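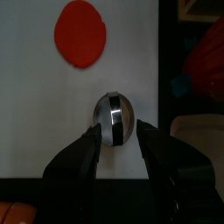
Page last changed: September, at 3 in the morning, going by the server clock

The author of the Trarton mod would like it known that it began as a small fix. "I wanted my villagers to stop going to bed in their boots," she says. "That was the whole plan. It was going to take an evening."

The current version has 412 downloads on Wotar, where she posts everything she makes, and it changes bedtimes, breakfast, the price of candles and how long a villager will sulk after an argument. The boots still don't always come off.

She blames the sulking. In the base game a quarrel wears off overnight, so every couple in town wakes up cheerful. "It was like living in an advert for yoghurt. I set it to 5 days. Then people wrote in to say their bakers had stopped baking." She brought it down to 3, and got a fresh lot of messages from players who had grown fond of the long version. Both are on the download page now, and you should only install one of them. People install both.

What happens then? "The baker moves out. I don't know why. I've looked."

Her other mod, Damasceno, adds 70 wallpapers and has never caused her any trouble, which she seems to hold against it. Hardly anyone comments. One player did ask for the green stripe in a slightly different green, and she made it the same night — "I was just pleased to be asked."

She doesn't take payment, and she won't do requests for cars. The next thing is called Prerunlow and has to do with weather indoors, meaning draughts, mostly. It needs the latest patch and a clean save, and it clashes with any mod that touches windows.

"Back up your game first," she says. "I write that in capitals at the top of every page. Then I forget to do it myself, and there goes another town."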